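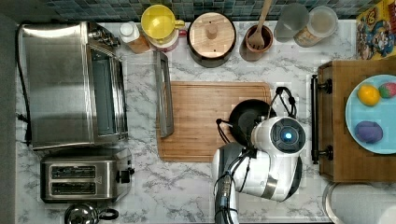
Our robot arm at work in the kitchen, with its blue light on.

I help look after a robot arm, and one morning it just stopped. Frozen! The culprit was a cable. Cables carry power and messages, a bit like your nerves, and one of ours had rubbed against the arm until a tiny wire inside snapped. No message, so the robot did the safe thing - it quit moving. My boss, Milagros Tejada, switched off the power before she touched anything. Then she put in a new cable and left it more room to bend. If you ever see a robot freeze, keep your hands back and get a grown-up. It might start up again!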